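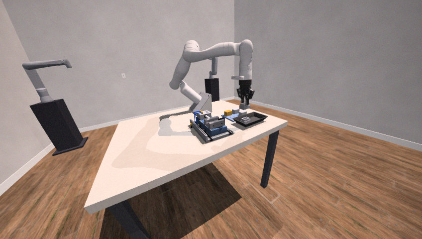
Herkedby Open Day Bench Runs

Version 2

This folder holds the simulated robot runs made for and during the open day at the Herkedby workshop in January. Visitors could watch an arm work at a bench on a large screen, and those who wanted to could take the controls. Every run was logged, and the logs are what you get in this release, together with the scene files and a small program for playing them back.

The set has 3,229 runs. Of these, 152 were driven by visitors on the day. The rest were made by workshop staff, either in the weeks beforehand or in the gaps between groups.

Everything took place in simulation. No real arm was moved to make these logs.

What is in the folder

runs/ has one file for each run, with joint positions, gripper opening, object positions and a status line at the end.
scene/ has the room, the bench, the arms and the loose parts.
notes/ has the sheets filled in by staff on the day, typed up.
player/ has the Gormont player, which reads the run files.
splits/ has the lists of run names for training and testing.
CHANGES.txt says what is different from the first version.

The bench task

The task is a simple one, picked so that people walking in from the car park could follow it without a talk first. A part is moved between the fixture end of the table and the black tray. The gripper has two fingers and comes down on the part from above. In most runs the part is to be put in the tray; in the others it starts in the tray and is to be taken out and set down on the blue mat.

The loose parts are a yellow block, a small light grey block and a light grey rectangular piece with a hollow top. The fixture looks like a small machine vise on a dark grey rail. It stays where it is in every run and its jaws don't move. We had meant to include a clamping step and the scene file still has a joint for it, but the joint is locked in this version.

The working arm stands at the back of the table. The scene also has white arms on black pedestals, one of them away to the left and another behind the working arm. They belong to a handover task which is not in this release. Their joints are recorded in every run file anyway, and hold the same values from start to finish. You can drop those columns.

How the visitor runs were made

Visitors came through in small groups. A member of staff played one finished run on the screen and then offered the controls, which were a hand controller on a lead and one button for the gripper. Each person had a practice go that was not logged. The next go was logged if they agreed to it. Younger visitors needed a parent or teacher to agree as well.

The controller moved the gripper in straight lines, forward and back, left and right, up and down. It could also be turned about the vertical. The joint angles were worked out by the software, so visitors never drove single joints.

A run ended when the person said they were done, when a member of staff stopped it, or when it reached 3,000 steps. Staff could see a step counter and the visitor could not. We did not want people to feel hurried. Some of them still hurried.

The view on the big screen was fixed in the morning. After lunch staff let people swing it round before they began, as several had asked to see how far the fingers were above the part. The chosen view is stored in the run file for the afternoon. For morning runs the field is blank and the player uses the default.

How the staff runs were made

Staff used the same controller and the same button. They worked through a printed list of starting positions, with the parts shifted or turned a little each time. The list was made by the Suksawat layout script, which is in scene/tools. It puts the parts down one at a time and tries again if they overlap.

Staff runs are much more even than visitor runs. The arm goes up, across and down with few changes of mind. If you train only on these, expect trouble with anything that starts from an odd place. The visitor runs have more wandering, more missed grips and more second tries.

Fields in a run file

step: counts up from zero
joints: angles for the working arm, in radians
joints_idle: angles for the arms that take no part
grip: opening between the fingers, in metres
parts: position and turn of each loose part
view: position of the screen view, blank in morning runs
driver: staff or visitor
task: to_tray or from_tray
result: done, not_done or stopped

The result is given by a check on where the part is at the last step, except for "stopped", which was entered by hand. A part that rests on the rim of the tray counts as not_done, even if it looks close enough on screen. One visitor argued about this and had a fair point, but we have left the rule as it was.

No names, voices or pictures of visitors are kept. The paper agreement forms are held at the workshop and are not linked to run names.

Playing back a run

Start the player from inside the player folder and give it the name of a run file:

gormont play ../runs/NAME

The space bar pauses. The arrow keys move one step at a time. Press v to go back to the default view, which looks across the table towards the corner of the room. Press s to switch shadows off, which helps on older machines. With shadows on, the shadow of the arm falls across the table top and makes it easier to judge height.

The player does not run the physics again. It sets everything to the logged positions. If you want to run the physics, load the scene in your own simulator and feed it the joint angles. Small differences build up, and a part that was gripped in the log may slip in your copy.

Training and test lists

The test list contains both staff and visitor runs. No starting layout in the test list is used in the training list. We checked this by comparing part positions, and the script is in splits/check. Runs marked "stopped" are in neither list, but are still in the runs folder for anyone who wants them.

Known faults

The grip value jumps by a small amount when the button is first pressed. This is in the logging and was not visible on screen.

In a few from_tray runs the hollow piece sinks slightly into the floor of the tray at step zero and pops up at the next step. It settles before the arm gets near it.

The clock on the open day machine was wrong, so time stamps have been removed. Run names keep the order in which the runs were made.

The blue mat has no thickness as far as contact is concerned. A block placed on it rests at table height and may seem to cut through the mat if you bring the view down low.

Notes from the day

The typed sheets are short and uneven. Some list every run with a remark, others have one line for the whole group. They are useful mainly for finding out why a run was stopped. The common reasons are a part pushed off the table and a visitor having to leave for the coach.

The school group from Jerncombe had a different explanation before their turn, with a paper drawing of the arm to label. Their runs are mixed in with the other visitor runs and are not marked.

Several people asked whether the arm was learning from them as they drove it. It was not. The logs were saved and nothing else happened to them until afterwards. A board saying so has been made for the next open day.

Use

You may use the runs, scene files and player for teaching and research, and change them as you like. Please keep this file with any copy and say which version you used. Results from version 1 should not be set beside results from this one, as the tray was a different size.

Faults can be reported through the workshop's contact page. Include the run name and the step number.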